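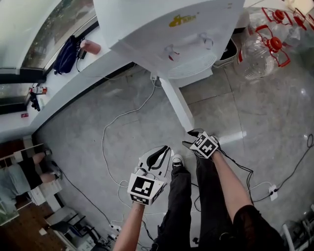
Last updated: 2024-04-02

I've had three emails asking how we look after the hand-held grippers, so I'm putting it all in one place and then I can just send people the link. If you've only come for the pad glue, scroll down a bit.

Quick bit of background for anyone new. We record tasks by doing them ourselves with a gripper in each hand, and the robot arm at Dundusdale learns from the recordings. The job at the moment is the water dispenser – white, two taps, the left one with a bit of red on it – and the clear jugs with the red handles. It sounds dull and it's really quite fiddly! Water jugs are awkward things, and a gripper that's even slightly out of sorts will show it.

So, tags first. The black-and-white squares are how the software knows where each gripper is, and they have to be flat and clean. I wipe mine with a barely damp cloth before I start, then go over them with a dry one. Please don't use the kitchen spray. I did that in my first week and the print went grey at one corner, and Amancay Garrido had to throw out a whole afternoon of my recordings (she was very nice about it, which made it worse). If a corner lifts, don't press it back down and hope. Peel the whole tag off, clean the plate, stick on a new one and redo the calibration.

Then the fingers. Open and close each one fully, 30 times, listening for a click. A click usually means the screw at the root of the finger has backed out. I give it a quarter turn with the small hex key, and if it's loose again the next day it gets a drop of thread lock. The black pads wear at the tips long before anywhere else. We change ours at 3000 squeezes, going by the counter in the recording software, although the left one once got to 3580 before I noticed, and by then it was skating off anything shiny.

For the glue, we tried the stuff that came in the Hindier kit and it went brittle. Contact adhesive from the hardware shop has been much better. Thin coat on both sides, leave it until it's tacky, press, and clamp overnight with a bit of baking paper in between so you don't glue the gripper shut. Ask me how I know.

Cables are the part I nag about. We've got a long white one looping across the tiles and a black one going off to the socket strip, and you're looking at your grippers, so you won't be looking at your feet. Walk the route once before you pick anything up. Prodromos Pappas wants to tape everything down, and he's probably right, but the tape we have leaves a horrible sticky line.

Calibration goes last, after any change to tags or pads. Hold both grippers over the board, wait for the tone, turn them slowly, put them down. If the error comes out above 2 mm I do it again, and if it's still high I go back and look at the tags, and it's nearly always the tags.

Still on my list: a proper stand, so they're not left resting on their fingers between sessions. Berisha sell one but it's sized for the older handle, so I'm going to have a go at making one in May. I'll post the measurements if it holds together.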